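Home | Projects | Kitchen | Garden | Paper & Glue | About

How to Line an Old Keepsake Box with Fabric

Print this page | E-mail to a friend

My sister gave me a hinged box years ago, and it sat on a shelf until last November, when I finally got tired of the bare inside and the musty smell.

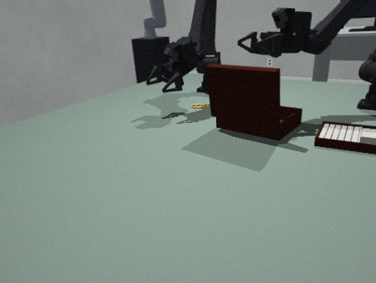
Lining a box is slow, pleasant work, and you can do the whole thing in an evening if you let the glue dry while you eat supper (I always do!). You'll need thin cardboard, a bit of cotton, some quilt batting if you like a padded bottom, and white craft glue. I use the Pikgate kind from the hardware store, but any brand that dries clear will do.

Start by wiping the inside with a barely damp cloth and leaving it open overnight. If there's a rough spot, go over it with 400 grit paper and wipe again.

Now measure the bottom and cut your cardboard 5 millimeters smaller each way. It looks too small, I know, but fabric takes up more room than you'd think, and I've had to peel out more than one panel that buckled in the middle. Cut the side panels and the lid panel the same way.

Lay each piece on the wrong side of your fabric and cut around it with a good thumb's width to spare. Snip the corners, fold the edges over, and glue them down on the back only. Leave them under a heavy book for 40 minutes.

Put the long sides in first, then the short ones, then the bottom, which helps hold everything snug. Do the lid last, and check that it still closes before the glue sets. If it sticks, your lid panel is probably too close to the hinge, so slide it forward a hair.

Leftover scraps make nice little drawer sachets, by the way.

46 comments | 5 shares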